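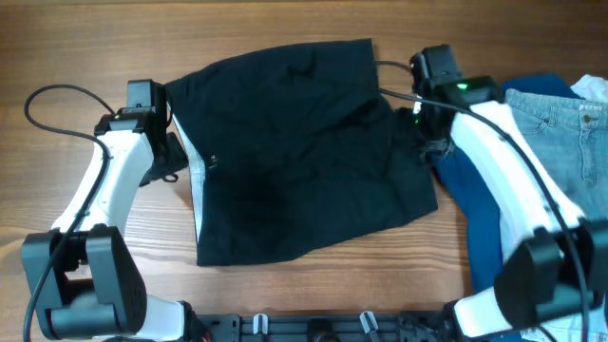
Incidencia 1539 - Kit bimanual Mirnari, módulo de plegado textil
Estado: en espera del cliente
Prioridad: media
Apertura: 3 de marzo
Firmware del controlador: 2.105

Descripción del cliente
Al plegar prendas oscuras, el brazo derecho se detiene sobre la esquina superior y no cierra la pinza. El izquierdo agarra con normalidad. El registro muestra E-332 (tiempo de espera de agarre agotado, 900 ms). Con vaqueros claros el ciclo termina sin error.

Comprobaciones
1. Reinicio del controlador y nueva puesta a cero de ambos brazos. Sin cambios.
2. Apertura y cierre manual de la pinza derecha desde la consola. Correcto, sin alarma de corriente.
3. Intercambio de los cables de datos de las dos pinzas. El fallo sigue en el lado derecho; cable descartado.
4. Misma prenda negra girada 180 grados, con la banda blanca del forro a la derecha. El agarre derecho se completa y el error pasa al brazo izquierdo.

Diagnóstico
Fallo de detección de esquina, no mecánico. La tela negra da poco contraste en los pliegues y el detector solo fija bien el lado del forro. En la zona derecha se suma el montón de ropa: una prenda azul marino toca el borde de la negra y el contorno sale unido.

Acciones pedidas
- Apartar el montón fuera del área de trabajo del brazo derecho.
- Cargar el perfil "textil oscuro" (menú Visión > Perfiles).
- Subir el tiempo de espera a 1.332 ms solo durante la prueba.
- Revisar que el cable de la pinza derecha no cruce sobre la prenda. Recolocar en los clips del carril si hace falta.

Pendiente
Registro de diez ciclos con la misma prenda, exportado sin comprimir. No se tramita sustitución de pinza con Bremden hasta recibirlo.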